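Wirkel site, sorting hall: station inspection checklist, book handling stations
Period: October
Line system: Husar. Hand-held grippers: Nuvoso pair.

Key: OK = passed. C = passed with comment. F = fix before next shift.

1. Walkways and floor

1.1 Hazard tape at stand feet in place. OK
1.2 Station number legible on the floor (station 5). OK
1.3 Cables clear of the standing position. C
Comment: cables cross the carpet to the right of the table. Fit a cable cover. Staff who used to sit at this job now stand and turn, so the walking area is larger than on the old plan.

2. Operator and hand grippers

2.1 Both grippers held without twisting the wrist. C
2.2 Gripper cables long enough for full reach. OK
2.3 Upright items can be held from both sides. OK
Comment: upright magazines and books remain a manual task. The Husar line takes flat items only, at 217 per hour. Mixed upright items go to the hand stations.
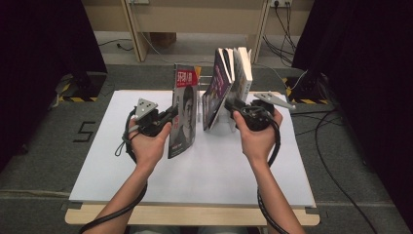 Flener wrote in the comments column that the wrists are the smaller problem. Before the line came in, people swapped between shelving, packing and the desk. Now the line does the packing and the same pair of hands stays on grippers until the break. Flener asks for rotation to be written into the shift plan.

Response: accepted. Rotation to be entered as item 4.2.

3. Gripper condition and stacked items

3.1 Finger pads seated, surface whole. F
Comment: right pad has a frayed top edge and a small torn flap at the bottom. Replace the pad.
3.2 Eyelets present on the linkage arms. OK
3.3 Loose inserts noted before lifting a stack. C
Comment: a red card sticks out between two books. The line would reject this stack. At the hand station the operator decides, and that decision should be logged as work done.
3.4 Table clear of packaging. C
Comment: crinkled silver packaging beyond the stack. Remove.
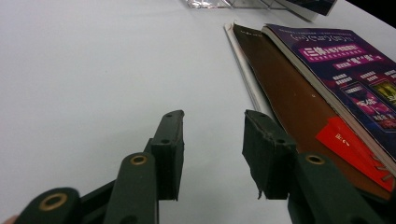

4. Working time and staffing

4.1 Break at 10.30 kept on all hand stations. OK
4.2 Rotation every 2 hours. F
Comment: not yet in the plan.
4.3 Daily target for hand stations reviewed. C
Comment: target is still 800 items, set when flat items were included. The hand stations reached 177 upright and mixed items on the check day. The two figures cannot be compared. Set a separate target.
4.4 Training on the Husar stop button given to hand station staff. OK

Next check: after pad replacement and issue of the new shift plan.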